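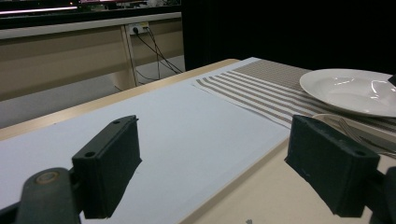 La pince qui ne lâchait plus

30 août 2020

J'ai perdu une bonne partie de l'été sur un défaut de pince, et comme je n'ai rien trouvé de semblable sur les forums quand j'en avais besoin, je mets mes notes ici.

Le matériel d'abord. La pince est une Lanholm à deux doigts, avec des blocs sombres percés pour la fixation, montée sur une poignée que je tiens à la main. L'actionneur et sa carte de commande viennent de chez Draneo. Je l'utilise pour des exercices de table : prendre une fourchette, déplacer une assiette, poser quelque chose sur un set. Rien de lourd. Le logiciel enregistre l'ouverture des doigts, le courant moteur et les images, et tout part dans un dossier par essai.

Le défaut, maintenant. La pince se fermait normalement, tenait l'objet normalement, puis refusait de s'ouvrir. Pas à chaque fois. Le moteur recevait bien la consigne, le courant montait jusqu'à la limite, et au bout de deux secondes la carte passait en sécurité, code 15. Il fallait couper l'alimentation, écarter les doigts à la main et recommencer. La première fois j'ai pensé à un faux contact, et j'ai refait le connecteur. Le lendemain, même chose avec une assiette prise par le bord.

La documentation Draneo donne pour le code 15 : « surintensité ou blocage mécanique ». Cela ne m'avançait pas beaucoup. J'ai commencé par la surintensité parce que c'était le plus facile à vérifier. La limite était réglée à 2000 mA. L'alimentation tenait, la tension ne bougeait pas au moment du défaut, les câbles étaient tièdes et sans plus. J'ai remplacé la rallonge par une autre, plus courte, et branché directement sur la prise murale. Aucun changement.

J'ai ensuite soupçonné le logiciel. J'avais modifié le filtre de la consigne au printemps, et la modification était mauvaise pour d'autres raisons. Je l'ai retirée. Le défaut est resté. J'ai aussi réinstallé la version du firmware livrée avec la carte, ce qui m'a coûté une soirée et tous mes réglages, que je n'avais pas sauvegardés.

C'est en relisant les fichiers que j'ai vu quelque chose. Sur 1363 cycles enregistrés, les blocages tombaient presque tous après une prise large suivie d'une fermeture complète. Avec les petits objets seulement, la pince pouvait travailler tout un après-midi. Avec l'assiette puis la fourchette, elle finissait par se coincer. Le problème dépendait donc de la course, et une carte électronique se moque bien de la course.

J'ai démonté le bras gauche. La vis du pivot traverse une bague en laiton, et la bague avait tourné dans son logement. En tournant, elle avait repoussé une rondelle qui venait frotter contre le bras. En fin de fermeture, le bras montait légèrement sur la rondelle et s'y calait. Plus on demandait au moteur d'ouvrir, plus la pièce se mettait de travers. À la main, on la débloquait sans effort en tirant un peu vers soi, et c'est sans doute pour cela que je n'avais rien senti les premières fois.

La cause de la cause, c'est le serrage. J'avais resserré cette vis en juin parce que le doigt avait du jeu. Je l'avais fait au jugé, trop fort, et sans frein-filet. J'ai écrit à Zalline, le revendeur, qui m'a envoyé deux bagues neuves et la valeur de couple du fabricant. Elle n'est pas dans le manuel français. Elle est dans le manuel anglais, en annexe.

La réparation a pris moins d'une heure :

- bague neuve, collée dans son logement ;
- rondelle remplacée par une plus mince ;
- vis serrée au couple, frein-filet moyen ;
- contrôle de la course à vide, alimentation coupée, puis sous tension.

J'ai fait la même chose sur le bras droit, où la bague n'avait pas encore bougé.

Un mot sur la sécurité, puisque c'est ce qui m'a le plus gêné après coup. Pendant plusieurs semaines, j'ai débloqué cette pince en mettant les doigts entre les mâchoires. Au début je coupais l'alimentation avant. Vers la fin je ne coupais plus, je me contentais d'attendre que la carte passe en défaut. Or la carte se réarme toute seule si la consigne change, et un jour la pince s'est refermée sur mon index pendant que je tirais. Un ongle noir, rien de cassé. Avec un actionneur plus gros, je n'écrirais pas cela sur le même ton.

J'ai donc changé deux choses. Le réarmement automatique est désactivé : il faut maintenant appuyer sur un bouton. Et j'ai ajouté un interrupteur Potgieter sur l'arrivée, à portée de la main gauche, celle qui ne tient pas la poignée. J'ai également baissé la limite de courant. Pour de la vaisselle, on peut descendre bien en dessous de la valeur d'usine.

Depuis, j'ai refait une série de 2000 cycles en alternant objets larges et objets fins, exprès pour reproduire le défaut. Pas de code 15. Il y a eu un arrêt, mais c'était le câble pris sous le bord de la table.

Il me reste la bague d'origine à mesurer. Je soupçonne un logement légèrement trop grand, ce qui expliquerait qu'elle ait tourné aussi facilement, mais je n'ai pas l'outil qu'il faut pour un diamètre intérieur de cette taille. Je redémonterai les deux pivots en novembre pour voir si la colle a tenu. Si quelqu'un a la même pince et a déjà ouvert la sienne, la cote du logement m'intéresse.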